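27 sep 2025
Por Catarina Falcão

4. Puesta en servicio del puesto de preparación con mano robótica

Esta sección se dirige a las personas que trabajan en la línea de bandejas de Pavville. Supone que la mano Bumum ya está montada y que el técnico de Resulwood firmó la hoja de instalación. Si falta la firma, no continúe.

4.1 Antes de empezar el turno

1. Compruebe que el botón de parada está desbloqueado y que se alcanza con el brazo desde la silla.
2. Retire los guantes, bolígrafos y etiquetas que quedaron sobre la superficie de trabajo.
3. Encienda el armario de control y espere 60 segundos. Durante este tiempo los dedos hacen un movimiento corto de referencia.
4. Elija en la pantalla el programa «Envase flexible» y ponga la velocidad en nivel 2.
5. Coloque un solo envase y pulse Inicio.

PRECAUCIÓN: no acerque la mano a los dedos del robot mientras la luz está verde, tampoco para enderezar un envase. Pulse primero Pausa y espere la luz blanca.

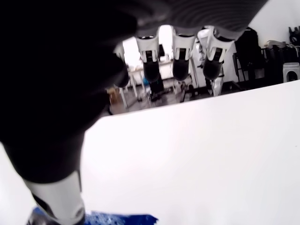
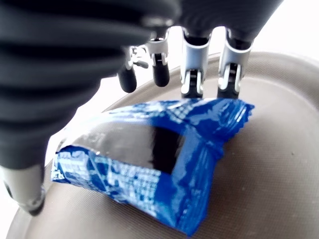

El reparto de tareas cambia con este puesto, y conviene hablarlo con el equipo antes de la primera semana. Hasta enero, cada persona cogía, giraba y colocaba los envases durante todo el turno; ahora la mano se ocupa de coger y la persona decide qué se coge y en qué orden. Con un envoltorio azul brillante como el de la bandeja redonda, tan arrugado y con tantos reflejos, el operador tiene que mirar también los extremos dentados del cierre y apartar el envase si encuentra uno abierto. Esta revisión no la hace el programa. Quien antes tenía la rapidez en las manos necesita ahora otra atención, más quieta, y al principio cansa de otra manera —lo decimos porque varios compañeros lo han comentado.

4.2 Rotación y pausas

6. Cambie de operador cada 200 envases. El contador está en la esquina de la pantalla.
7. La persona que sale anota en la hoja los envases apartados y el motivo.
8. La persona que entra repite el paso 1, aunque el robot esté parado.

NOTA: el número de envases apartados no se usa para valorar a las personas. Sirve para ajustar el programa en la revisión mensual con Bettencourt.

4.3 Si la mano suelta un envase

9. Pulse Pausa. No intente atraparlo en el aire.
10. Recoja el envase, revise los dos cierres y vuelva a colocarlo.
11. Si pasa otra vez con el mismo envase, apártelo y siga con el siguiente.
12. Si en la pantalla aparece el código 32, llame al responsable de turno. Este código sólo se borra con la llave de mantenimiento.

Para la limpieza de los dedos, véase la sección 5.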